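Sorting Arm Update from the Dindport Shop

Lorne Girard and Dale Lachance have moved their sorting arm on to round red circuit boards. The job is to pick up salvaged parts and put them in the right tray.

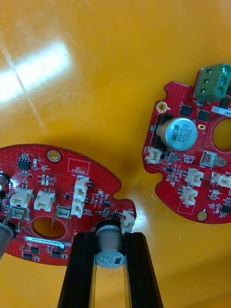
Grip force is set in software, and Dale lowered it again in December after going over the logs from the first 200 picks. Lorne rewrote the approach path so the fingers come down more slowly over the last 2 inches.

Boards share one yellow tray. Wire harnesses go in trays of their own on the other side of the table.
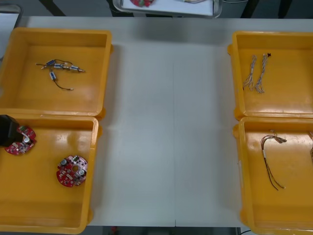
The build has cost $600 to date, most of it for motors from Canduvus. Lorne would like to log 3,000 picks before changing the fingers. Members who want to help can find them at the back bench after 7 p.m.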